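Most of what I own that is broken could be fixed by someone with a screwdriver and an hour to spare. I know this because I've watched it done, at the repair mornings held in the old council depot at Dernthorpe, and because I've occasionally been the person with the screwdriver. What I want to argue is that we should stop treating repair as a hobby for people with time on their hands and start treating it as an ordinary service, paid for and provided, like rubbish collection.

Rubbish collection is the right comparison. My rates notice has a line on it for waste. It covers the red bin, the yellow bin, the green bin and one hard rubbish pickup a year. I pay it whether I fill the bins or not. I've never heard anyone in Dernthorpe say that household waste should be dealt with by whoever feels like turning up with a ute. Yet the step that comes before the bin, when a thing could still be kept going, is left almost entirely to chance.

In the week before the last hard rubbish pickup I walked my own street and the two behind it. There were pedestal fans, office chairs, a clothes airer with one bent leg, several vacuum cleaners and a good solid bookcase that had lost its back panel. I took the bookcase home. The new back cost me a sheet of hardboard and 39 dollars, and it took longer to get the sheet into the car than to nail it on. By the time the truck came through it would have been crushed with everything else.

The usual answer is that things are cheap now and repair is dear. Both halves of that are true. A toaster costs less than the first half hour of a tradesperson's time. When the electrical repair shop in Undgate closed in March after 33 years, the owner put a notice in the window saying that the average job had come to cost more than the average appliance. I don't blame the customers for that, or him.

But the price of the toaster leaves things out. It doesn't include the landfill levy, or the truck, or the cost of finding a new site when the present one at Undgate fills up. Those costs arrive later and are spread across everyone, including people who never bought a toaster. If they were charged at the till, the repair shop would look a good deal more reasonable. Since no local council can charge them at the till, the next best thing is to put some of the same money into the other end.

## What a paid service would look like

I'm not proposing anything grand. A bench, a set of tools, a sewing machine that can handle canvas, and a qualified person on wages for three days a week. It could sit next to the library or at the transfer station gate. You would bring the item in, be told plainly whether it was worth doing, and pay for parts. Electrical items would be tested and tagged before they went out the door.

Textiles should be half of it. People think of repair as wires and motors, but a lot of what goes into the red bin is cloth: doona covers with a torn seam, coats with a failed zip, cushions gone flat in the middle. These are easy jobs. A cushion can be opened along one seam, refilled and closed by hand in an evening. A zip takes more patience but no more talent. Many adults were never shown how to do either, and there is no reason they should be embarrassed about that. I learned to sew on a button at the age of 56.

Charity shops are often mentioned at this point as if they already solved the problem. They don't, and they'd be the first to say so. The Tokwood op shop sends a skip to the tip every fortnight, full of donations that can't be sold because of one small fault. A missing button, a stuck zip or a split in a cover is enough. They have the racks and the customers, and what they lack is somebody paid to sit down and do the mending before things go on the floor.

There is also the matter of soft furnishings and novelty homewares, which have multiplied in my lifetime. A cushion used to be square and had a cover you could take off. Now they come in every shape you can think of, and with many of them the cover doesn't come off at all. One spill and the owner gives up. I would like to see a removable cover become the normal thing again, and I'd accept a rule to bring it about.

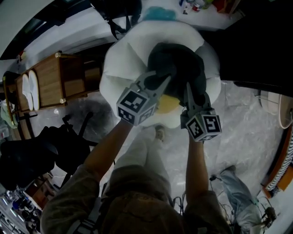
## The objections

The first objection is cost. A part-time wage, a small rent and some insurance is not nothing for a council our size. It is, however, less than we spent on the second round of consultation about the Undgate foreshore signs, and I would sooner have the bench. Some of it would come back in tipping fees not paid. I don't claim all of it would.

The second is that a public service would undercut private repairers. That would be a serious point if there were many left. In the three towns closest to me there is one shoe repairer, who also cuts keys, and a woman who takes up hems from home. Both have more work than they can manage. Kalogeropoulos, the upholstery firm out on the Tokwood road, quotes a wait of nearly 3 months for a dining chair. A council bench that took the small jobs and sent the large ones on would do these businesses no harm, and might train up the staff they keep advertising for.

The third objection is the one I have most sympathy with. It says that the repair mornings work well as they are, that people enjoy them, and that bringing in wages and forms would spoil it. I enjoy them too. There's good conversation and usually a slice. But they run once a month, on a morning when anyone with a job in retail or a child in sport can't come. The person who can fix sewing machines went up north for the winter and for that whole time no sewing machines were fixed. You can't plan a household around that. The mornings could carry on beside a paid service perfectly well, as reading groups carry on beside a library.

There is a fourth objection, which is that manufacturers are the real culprits and councils shouldn't clean up after them. I agree about the culprits. Glued cases, odd-shaped screws and batteries that can't be got at are choices somebody made in a design office. National law is the proper tool for that and I'd vote for it tomorrow. It will take years, though, and in the meantime the fans are still going out on the nature strip.

## Where to start

A one-year trial would be enough to find out whether people would use it. Pick one site, open at least one evening a week, and write down what comes in, what is fixed and what isn't. Publish the list. If hardly anyone turns up, close it and sell the sewing machine.

The draft waste strategy is open for comment until the end of the month. It runs to a great many pages and mentions repair in a single dot point, under community education. I'd ask anyone who has ever carried a nearly good chair out to the kerb to read that page and put in a submission. The form is on the council website, and the library has paper copies at the front desk.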